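Writing Down What the Gripper Is Allowed to Do

Posted 5/17/22

The handling guideline in use at Mindwood runs to 30 pages, and the safety lead who maintains it would like it to be shorter. Most of the length comes from one section, on the state a gripper must be in before an arm is permitted to move near a work surface.

"People write rules for the grasp," she said. "The grasp is a small part of the cycle. We had 200 incident notes to sort when we started, and the larger share concerned travel and approach."

The guideline applies to the bench arms at the Gredcombe site and to the test cells run under the Lullitum project. It was drafted in August and has been revised 6 times. Each revision is kept, with the reason for the change entered beside the clause.

The approach rule is short. Fingers are to be open to the commanded width, the open width is to be confirmed by the encoder, and the confirmation is to be logged before descent begins. A command sent without a confirmed reading counts as a fault, even when the fingers are in the right position.

"An operator will tell you it was open, and usually it was," she said. "The log has to say so."

Asked about wrist cameras, she was cautious. The guideline permits them for alignment and for review after a stop. It does not permit them as the sole evidence of clearance. A plain surface gives the software few features to work with, and a soft shadow can be read as an edge. Clearance is taken from a measured height, and the image is stored with it.

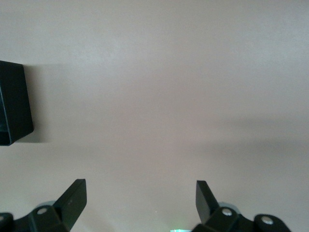 Fasteners get a clause of their own. Finger mounting bolts are checked with a torque driver at the start of a shift and again after any contact stop. An earlier version asked only for a visual check. Oyewole, the contractor that services the arms, objected, and the clause was rewritten.

"A bolt head looks the same at the right torque and at half of it," the safety lead said. "They were correct to push on that."

Indicator lights are treated in a similar way. A light may tell a person that the arm is powered. It may not be used to decide that the arm is safe to reach into. For that, the procedure requires the isolator to be locked and the key removed.

The section still under dispute covers fixed objects inside the work area. The current text requires a margin of 135 millimeters between the outer face of either finger, fully open, and any fixture. Some cell designers consider this excessive. She is willing to reduce it where the fixture position is surveyed and recorded, and a draft of that exception is out for comment.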